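Short Fiction
December – by Joar Engström

THE NIGHT COUNT

Episode 600 went in just after ten. Izzati typed the label, hit save, typed it again becuase the first one said "grasp" and Melina wanted "grasp, second try".

Two bins. Bars out of one, into the other, then all back again. The arm did it badly and she wrote down how badly. That was the job.

"How many does Melina want?"

"3379," said Kenji. Mouth full. Crisps, at the keyboard, again.

"By when?"

"Before Zandness get theirs."

She laughed. Nudged the stick. Fingers open, down, a bit left. Too far left. She kept that one too. Melina's rule – keep the bad ones, the bad ones teach it more. Izzati had thought about that on the bus home most nights. Nobody had kept hers.

Quarter to eleven. Kenji asleep on his coat. She let the model have a go by itself, just the once, not for the set. 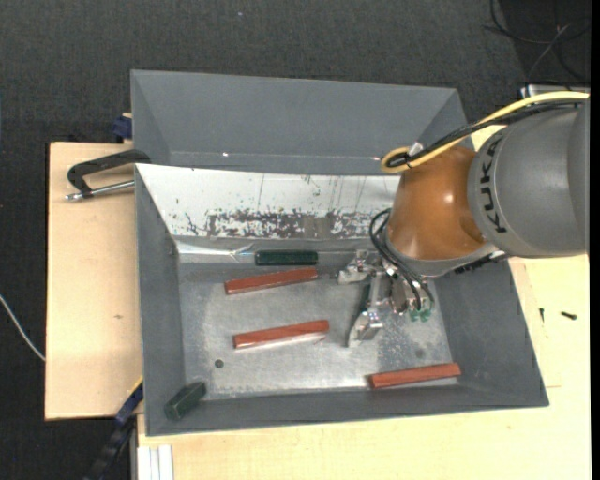 It waited. She knew that wait. A small dip of the wrist before going in, as if checking the floor was still there. She did that. She'd done it since her first week, when she scraped the bin and Melina shouted, and she had never told anyone or even noticed, not properly, until now.

"Kenji."

Nothing.

"Kenji, it's doing me."

He sat up, hair flat on one side. Looked at the screen, then at her hand, which wasn't on the stick.

"Is it any good?"

"No," she said. "Bit nervous."

She opened the label box. Thought about it. Typed her own name, deleted it – then put in 601 and reached for the stick agian.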